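Werkstattbuch > Färberei > Indigo und Krapp

12. September 2025, notiert von Aurelia Tanner

Küpe 6, dritter Anlauf, und warum ich jetzt doch an Kirstens Rezept glaube

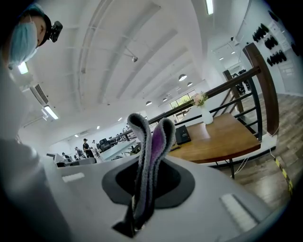
Blick nach unten, mit Mundschutz.

So, erst mal das Wichtigste, damit ihr nicht alles lesen müsst: Die Küpe steht. Sie ist gelbgrün, hat eine ordentliche kupfrige Haut und riecht so, wie sie riechen soll (also scheußlich, aber auf die richtige Art). Gestern Abend war sie noch trüb und blaustichig und ich war kurz davor, alles wegzukippen.

Zur Erinnerung, was bisher war. Der erste Ansatz im August ist umgekippt, da hatte ich den Kalk viel zu schnell reingeschüttet und unten einen Klumpen sitzen, den ich erst beim Ausleeren gefunden habe. Der zweite war eigentlich gut, nur habe ich ihn übers Wochenende ohne Deckel stehen lassen, und am Montag war oben alles blau. Den hätte man vielleicht retten können. Dilwyn meinte ja, ich solle ihn noch mal füttern und zwei Tage in Ruhe lassen, aber da hatte ich den Eimer schon für die Krappproben gebraucht.

Jetzt also nach Kirstens Zettel, Indigo, Kalk, Fruchtzucker im Verhältnis eins zu zwei zu drei. Indigo ist der von Kjærgaard, die angebrochene Dose, nicht die neue! Davon 40 g, vorher mit warmem Wasser und den Glaskugeln angeschüttelt, bis nichts mehr krümelt. Das dauert länger, als man denkt, ich hab nebenbei Radio gehört und trotzdem lahme Arme gehabt. Dann der Fruchtzucker, gelöst, dann der Kalk löffelweise und nach jedem Löffel rühren, immer in einer Richtung und langsam, damit keine Luft reinkommt. Kirsten hat auf dem Zettel dreimal »LANGSAM« unterstrichen, ich nehme das persönlich.

Temperatur habe ich beim Ansetzen auf 50 Grad gebracht und dann in der Decke stehen lassen. Nach einer Stunde war noch nichts zu sehen, nach zwei Stunden die ersten Schlieren, und dann bin ich leider nach Hause. Heute früh lauwarm, Blume eingefallen, aber darunter klar und gelbgrün wie Apfelsaft mit einem Schuss Spinat. Wieder angewärmt, einmal umgerührt, eine halbe Stunde gewartet, losgefärbt.

Proben bisher:

Wolle Fidness, ungebeizt, ein Zug von fünf Minuten: mittleres Jeansblau, an den Knoten heller, wo ich zu fest abgebunden hatte.

Wolle Fidness, drei Züge, dazwischen je zehn Minuten an der Luft: schön satt, fast das Blau vom Musterstrang, den Poul damals aus dem Kurs mitgebracht hat. Reibt noch ab, muss mindestens zweimal gespült werden.

Leinen aus dem Vakell-Rest, zwei Züge: fleckig. Mein Fehler, glaube ich, ich hatte es nicht ausgekocht, nur mit der Hand durchgewaschen. In den Fasern sitzt noch die Schlichte, da zieht nichts gleichmäßig. Kommt noch mal dran, wenn ich den großen Topf wiederhabe – wer hat den eigentlich?

Baumwollband, ein Zug: hellblau, gleichmäßig, nichts zu meckern.

Was mich wirklich freut, ist der Moment beim Rausziehen. Ich färbe jetzt seit Jahren mit allem Möglichen, aber dieses Umschlagen von Grün nach Blau, während man den Strang noch in der Hand hält, das nutzt sich einfach nicht ab. Frida kam gerade rein, als der zweite Zug dran war, und hat ihre Teetasse auf dem Fensterbrett vergessen. Steht da übrigens immer noch.

pH habe ich nur mit den alten Streifen gemessen, irgendwo zwischen 10 und 11. Die Streifen sind nicht mehr die besten. Für die Wolle ist das schon ziemlich hoch, deswegen die kurzen Züge und danach ein Bad mit einem Schluck Essig. Angefühlt hat sie sich danach ganz normal, nicht so strohig wie bei der Küpe im Frühjahr. Wenn jemand neue Streifen bestellt, bitte die mit der feineren Skala.

Dann noch zum Krapp, weil Poul gefragt hat. Die Wurzeln von Grarkum liegen seit drei Tagen eingeweicht im blauen Eimer, ich habe das erste Wasser abgegossen (bräunlich, das Zeug will man nicht im Bad haben) und neues draufgegeben. Bitte nicht über 70 Grad gehen! Letztes Mal hatten wir statt Rot so ein müdes Ziegelbraun, und ich bin ziemlich sicher, dass die Platte einfach zu lange auf voller Stufe lief. Gebeizte Stränge hängen am linken Haken, Alaun und ein bisschen Weinstein, die sind mit weißem Faden markiert. Ein Knoten heißt einmal gebeizt, zwei Knoten zweimal.

Kalk übrigens nur noch mit Mundschutz abfüllen, das steht ja eh am Regal, aber der neue Sack ist deutlich feiner gemahlen als der alte und staubt wie verrückt. Kartuschenmasken sind bestellt.

Offene Sachen, bevor ich es vergesse:
Küpe heute Abend mit einem Löffel Fruchtzucker nachfüttern, Deckel drauf, Decke drum. Mache ich selbst.
Lichtechtheit, Streifen vom dreifachen Zug ins Südfenster kleben, halb abgedeckt. Einen zweiten Streifen in die Schublade als Vergleich.
Dilwyn wollte ausprobieren, ob man mit Krapp über dem hellen Indigo ein brauchbares Violett bekommt. Ich habe ihm zwei Stränge vom einfachen Zug zurückgelegt, sie liegen in der Papiertüte mit seinem Namen.
Leinen auskochen, siehe oben, Topf suchen.

Und noch eine Frage in die Runde: Hat jemand von euch schon mal so eine Küpe mit überreifen Bananen gefüttert statt mit Fruchtzucker? Kirsten sagt, das geht, man muss die Brühe nur gut abseihen. Ich hätte Lust drauf, aber nicht in Küpe 6, die bleibt jetzt genau so, wie sie ist. Vielleicht im kleinen Glas.

Nachtrag, etwas später: Nach dem vierten Strang wurde die Brühe wieder ein bisschen grünblau. Habe sie zugedeckt und lasse sie bis morgen ruhen. Handschuhe haben innen ein Loch, Daumen ist blau.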